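フルストポート工科高専 ロボット部 部報 秋号

## 双腕班 活動報告:ボード課題の進捗

双腕班は、プリロフ杯の学生部門「ボード課題」に向けて作業を続けている。前号では上半身機の組み上げと通信系の更新までを報告した。今号では、把持、データの整理、冶具まわりの変更点をまとめる。

### 課題の概要

白いボードの上に青い部品が置かれ、盤面には部品の位置を示す輪郭線が引かれている。ロボットは部品をつかみ、指定の輪郭に移す。持ち時間は1試技につき15分で、途中のやり直しは認められるが、人が盤面に触れた時点でその部品は無得点となる。部品の初期配置は当日に発表される。

採点は位置、姿勢、盤面への接触の3項目で行う。位置は部品底面の中心と輪郭の中心のずれで測る。姿勢は立てて置く指定の部品だけが対象で、倒れた場合は位置の得点もつかない。練習ではこの最後の条件による失点がもっとも多い。円柱は底面が平らでも、指が離れる瞬間に横方向の力が残っていると倒れる。

### 把持の方針

3月までは左右とも同じ握り方を使っていた。指先3本で上からつまむ方式で、細いペグには適していたが、太い部品では指の関節角が限界に近く、離すときに部品を引きずる癖があった。

現在は部品の太さで握り方を切り替えている。台座が広く上部が細い部品は、上部の側面に指を回し、台座には触れない。細い部品は従来どおり上からつまむ。切り替えの判定は部品の種別だけで行い、姿勢の推定値は使わない。推定値を判定に入れた版も試したが、境界付近で握り方が毎回変わり、失敗の原因を追えなくなったため取り下げた。

離すときの手順も変更した。以前は全指を同時に開いていた。現在の手順は次のとおり。

1. 手首の高さを保ったまま、指令上の把持力を段階的に下げる
2. 親指側を先に開く
3. 残りの指を開き、指先が部品の外形から外れるまで待つ
4. 鉛直に上げる

2と3の間の待ち時間は固定値である。手首の力覚で接地を判定してから進める案がカヴィタ・パイから出ており、後期の検討項目とした。

### 左右の分担

役割は固定せず、部品ごとに手を割り当てる。ボードの中央線より左の部品は左手、右は右手が原則で、輪郭が反対側にある場合は目標側の手を優先する。届かない組み合わせでは中央付近に一度置いて持ち替える。

片手が作業している間、もう片方は次の部品の上で待機させる。当初は待機位置を肩の近くに置いていたが、毎回の往復に時間がかかった。盤面の上で指を開いて待つようにしてから、1試技の所要時間は短くなった。そのかわり、左右の手首同士が近づく場面が増えた。干渉判定の余裕は広めに取っているため、片方が止まって進まなくなることがある。この停止は時間の損失にはなるが、機体を壊すことはないので、大会までは現状の設定で通す。

### データの整理

遠隔操作で集めた動作の記録は、春からの累計で3554件になった。このうち学習に使っているのは2123件である。除外の基準は次の三つ。

- 操作者が途中で中断した記録
- 手首カメラと頭部カメラの時刻がずれている記録
- 把持の種別が記入されていない記録

三つ目は入力欄を任意にしていたことによる漏れで、収集時の画面を必須入力に改めた。過去分は映像を見て種別を付け直せるが、部員の手が足りず、後回しになっている。一年生で映像確認を担当できる人は、ヴィマラ・シェノイまで連絡してほしい。1件ごとの作業は短く、プログラムの知識は要らない。

記録の名前の付け方も統一した。先頭に収集日、次に操作者の略号、最後に通し番号を置く。部品配置の情報はファイル名に入れず、別表に記す。ファイル名に配置番号が残っている古い記録は、別表と食い違うものがあるので、別表のほうを正とする。

### 操作者による差

記録を操作者別に分けて学習させたところ、結果に差が出た。ブルネッロ・ヴィッラの記録は1回の動作が速く、軌道が短い。ガンガダラン・ラジュの記録は遅いが、置く直前の減速がそろっている。前者だけで学習した版は移動が速いものの、円柱を立てて置く動作で倒すことが多かった。後者だけの版は倒さないが、時間切れになりやすい。

両者を混ぜた版は中間の性能になると予想していたが、置く直前の挙動が試行ごとに大きくばらついた。そこで、移動区間と設置区間を分け、設置区間は減速のそろった記録だけを使うことにした。区間の境は、手先が輪郭の上に来た時刻を手作業で記入している。自動化は未着手。

今後の収集では、操作者は設置区間に入る前に一度手を止めること。止める長さは問わない。

### 盤面と冶具

練習用のボードはドルニク製作所の端材から切り出したもので、規定寸法に合わせてある。輪郭線は型紙を当てて引き直した。前の盤面は繰り返し使ううちに線がかすれ、頭部カメラから見たときに小さい円の検出が安定しなかった。

ボードに載せる白い角板も新しくした。長穴の開いたものと、細い溝のあるものがある。どちらも固定していないため、ペグを差し込む際に横から押すと板ごと動く。規定では板の固定は禁止なので、ペグの側をできるだけ鉛直に下ろすしかない。差し込みの成功率は部品の移動に比べて低く、現時点で双腕班の最大の課題である。

机の奥には黒い布を張った。壁の掲示物が映り込むと部品の領域抽出に誤りが出ることがあり、布を張ってからはその種の誤検出は記録にない。青い部品の色のしきい値は、布を張った状態で取り直した値に更新済みである。古い設定ファイルを使うと影の部分が欠けるので、各自の手元の版を確認すること。

### 配線

腕から出るケーブルは、机の上での取り回しを決めていなかったため、肘を下げたときに手首側へ引かれることがあった。現在は左右とも機体の側で余長を取り、ボードには載せない。移動の際は必ず非常停止を押してから触ること。

右腕のカバーは、内部のコネクタを点検する頻度が高いので、一部を外した状態で運用している。大会の安全規定では可動部周辺の露出配線が減点対象になる。車検までにカバーを戻す。点検のときに外したねじは、種類ごとに仕切りのある箱へ入れる。長さの違うねじを混ぜると、樹脂のボスを割る。

### 部内試技会の結果

9月8日を含む週の練習とは別に、8月末に部内の試技会を行った。ナイドゥ電装の技術者に審判を依頼し、本番と同じ手順で進めた。

第1試技は、移動対象の部品はすべて置けたが、差し込みに入る前に時間切れとなった。第2試技では差し込みを先に行う順序に変え、溝にペグを入れるところまで進んだ。ただし、長穴の板がずれたため、その後の部品の置き場所が塞がった。順序の変更自体は有効と判断し、板のずれを検出した場合に残りの計画を立て直す処理を加える。

審判からの指摘は二つあった。一つは、開始前の原点合わせに時間を使いすぎていること。もう一つは、非常停止の担当者が操作画面も兼ねていたこと。後者はすぐに改め、試技中は非常停止の専任を一人置く。専任は画面を見ず、機体だけを見る。

### 当面の予定

- 板のずれを検出した場合の再計画:マリーキー・クッツェー、ガンガダラン・ラジュ
- 原点合わせの手順書の改訂:カヴィタ・パイ
- 右腕カバーの復旧と配線の保護:ブルネッロ・ヴィッラ
- 記録の種別の付け直し:ヴィマラ・シェノイほか

練習は3124教室で放課後に行う。学習用の計算機は夜間に制御班と共用するため、使用前に予約表に記入すること。見学は随時受け付けるが、機体の電源が入っている間は床の線より内側に入らない。

差し込み動作の追加収集は、配置表の後半から始める。太い円柱と細い円柱が隣り合う配置は、指が隣の部品に触れる失敗が多いので、左右どちらの手で行った記録かを備考欄に必ず書く。
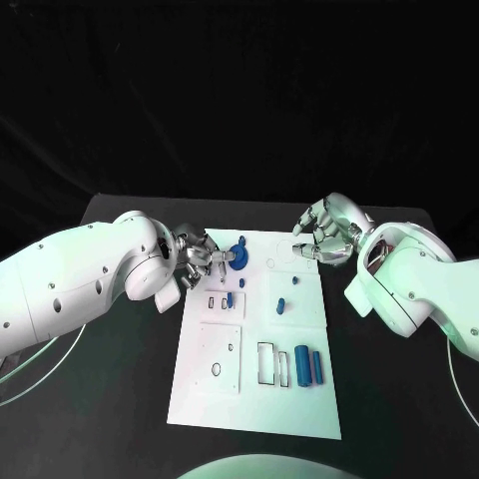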